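Hilix releases Uvanance 2 perception and planning software for signalised junctions

May
By Danish Ghauri, Hilix
Print this page | E-mail this page

ORNMONT – Hilix has released version 2 of Uvanance, its perception and planning software for automated road vehicles. The release changes how the software decides which traffic lights apply to the lane the vehicle is in, and how it holds its position behind a stopped or slowing vehicle at a stop line.
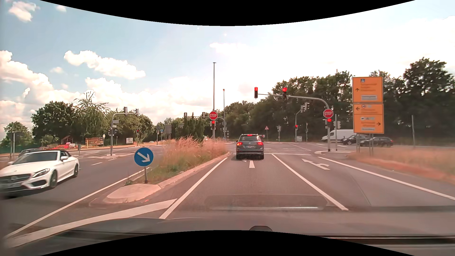
Matching signals to lanes

At a large junction a forward camera will often pick up several red lights at once. Two may hang from the same mast arm, one with a left arrow in its lens and one with a plain round lens, with more on the uprights and further signals across the road. Some heads are seen from the side or from behind and do not apply to the vehicle at all. Stop signs may be mounted directly above the lower signals.

Earlier versions of Uvanance gave each detected signal a single label and chose the nearest one that faced the vehicle. Version 2 keeps every candidate and scores it against the painted lane lines, the arrow markings on the road and the shape of the lens. An arrow signal is tied to the movement it controls. A signal is only passed to the planner when its score has stayed above a set level for several frames in a row. If no signal reaches that level, the planner treats the junction as closed and prepares to stop.

Stop signs fitted to signal posts are now stored as part of the same object as the signal. While the signals are working, the signal takes priority. If the signal is dark, the sign applies. The rule can be changed by country in the settings file.

Following and stopping

The planner reads the brake lights of the vehicle ahead as a separate input, including the high-mounted lamp above the rear window. Lit brake lights lower the target speed before the measured gap begins to close. The stop line is tracked even when it is partly hidden by another vehicle, using the last clear view and the vehicle's own movement.

Vehicles on the crossing road and on the opposite carriageway are tracked in separate lists. Neither list affects the following distance, but both are checked before the planner allows a turn.

Testing

Hilix tested the release on recorded drives through 390 signalised junctions, replayed at the original speed on the computer used in the vehicle. The full chain from camera input to planner output ran in 80 milliseconds or less. Signal matching alone took no more than 40 milliseconds.

"The hard part is relevance. Finding a red light is a solved task for most cameras in daylight," said Danish Ghauri, who leads planning software at Hilix. "We wanted the planner to know which light it was obeying, and to write that down so an engineer can check it later."

Each decision is written to a log that can be opened in Dhanial, the Hilix replay tool – the same tool used for the tests. Dhanial shows the chosen signal, the rejected candidates and their scores on one timeline.

Known limits

Direction boards are detected and excluded from signal matching, but their lettering is not read. Temporary signals at roadworks are supported only where they stand beside the lane. Night driving uses the signal matching from the previous version.

Availability

Uvanance 2 is available now to existing licence holders. Configuration files from the previous version can be imported, although signal priority rules must be checked by hand after import. Release notes and the updated interface guide are supplied with the download.

Print this page | E-mail this page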